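**Tableware glaze fit** is the match between the thermal expansion of a ceramic glaze and that of the clay body beneath it. Both shrink as a kiln cools. A glaze that shrinks more than the body is left in tension and forms fine cracks, known as crazing. One that shrinks much less is put under strong compression and may flake from rims and handles — a fault called shivering.

Potters correct crazing by adding silica to the glaze or by replacing some of its sodium with boron or magnesium. The Nandel series, published by Esther Tanui, lists 123 test glazes fired on a single stoneware body at 1,241 °C. Of these, 14 crazed within a month.

## Plates and bowls

Wide, flat forms show poor fit sooner than small, deep ones.
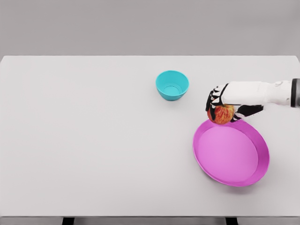 A plate glazed on one face only may also warp, as the stress is uneven through its thickness. The Zilstead pottery glazed both faces for this reason and left only the foot ring bare.

## See also

- Crazing
- Dunting
- Thermal shock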